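Section 4. Playing as a guest character in Corier

4.1 Before you begin

Guest characters are the heroes who come from other games and join the Corier roster for a season. In October the roster received two of them, Skekix and the ranger Herkex, and the same steps apply to both. You need the base game, version 18 or later, and a save file that has passed the Grønli harbour chapter. If your save is older than this chapter, the guest menu is visible but its colour stays grey and it does not open.

You do not need to be online to play as a guest character. You only need to be online once, for the download.

Note: Guest characters are stored for each profile separately. If your brother or your flatmate uses another profile on the same console, they must repeat steps 1 to 5 in their own profile.

4.2 Downloading the character

1. From the title screen, choose Extras, then Roster.

2. Move to the Guests tab. On a controller, this is the right shoulder button. On a keyboard, press E.

3. Select the character and choose Add to Profile. The download is 1314 MB for Skekix. Herkex is smaller and is usually finished while you read the introduction text.

4. Wait until the word Ready is shown under the portrait. Do not close the game when the bar is at 92 per cent. It stops there for a moment while the voice files are unpacked, and this is normal.

5. Return to the title screen. The game saves your profile by itself.

Caution: Do not switch off the console during step 4. If the download is interrupted, the character can appear in the roster without a voice. To repair it, remove the character in the Guests tab and begin again from step 1.

4.3 Placing the guest in your team

6. Load your save and travel to any camp. Guests cannot be added in the middle of a mission.

7. Open the team board and choose an empty place. If all places are full, send one hero to rest. The resting hero keeps the equipment and the experience.

8. Choose the guest from the list. A new guest starts at level 20, or at the level of your main hero if it is higher.

9. Assign the special move. Skekix has the hook throw and the long fall, and you can only carry one of them into a mission. For the first missions we recommend the hook throw – it is easier to aim and it recovers faster.

10. Confirm with Start. The guest walks into the camp and you can now change the outfit.

Note: Guests do not take part in the story scenes before the Grønli harbour. If you replay an early chapter, your main hero will stand in their place during the scene, and the guest comes back when you get control again.

4.4 Practising in the training hall

The training hall is open from every camp. It is a good place to learn the timing of a guest character, because the enemies there give no damage.

11. Speak to the trainer Lucero at the camp gate and choose Training.

12. Select the guest and the difficulty. Easy shows the button names above the enemy, Normal shows them only for the special move.

13. To finish, open the pause menu and choose Leave Hall. Your normal team is restored.

If the special move does not start, check that the blue meter is full. The meter is not filled by blocking, only by hits and by a perfect dodge. Players who use the old controller layout must also know that the special move was moved from the left trigger to both triggers together. You can change this under Options, Controls, Classic Layout.

4.5 Removing a guest

14. Go to the Guests tab and choose Remove. The outfits which you unlocked stay in your profile, and so does the level.

15. If the guest is still in your team, the game asks for a replacement. Choose one and confirm.

Caution: Remove deletes the voice files also for missions in progress. Finish the mission first.

Questions about this section can be sent to the support desk from the Help menu. English text by Chin-lung Poon, checked by Rocío Ojeda.

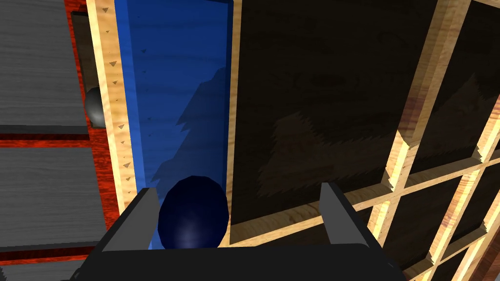
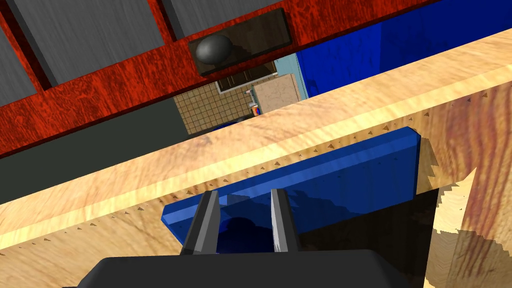
Rendered views. First: blue ball and blue channel. Second: pale wooden plank.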